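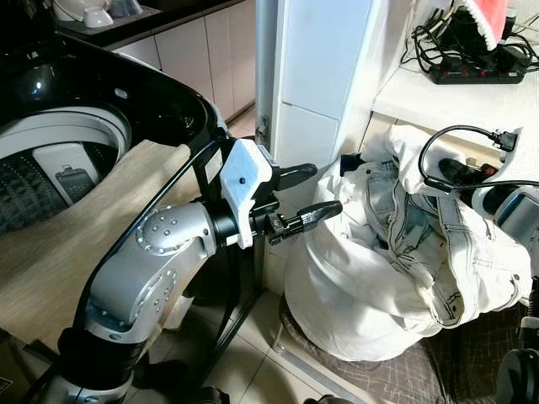

Subject: Re: Jodo jobs stuck in the queue on Otora

> Has anyone got Jodo running across more than one node on Otora? Mine sits in the queue all night and then dies at start-up with an MPI error.

Yes, same thing bit me last month! I'd built it against the old Denov library, and it was fine on one node (36 cores) but fell over on two. Load the newer module first, then do a clean rebuild — a plain make won't pick it up.

For the queue, try asking for 19 nodes or fewer. My 1000-step test started before lunch. Buchanan has its own limits, so don't copy my script there.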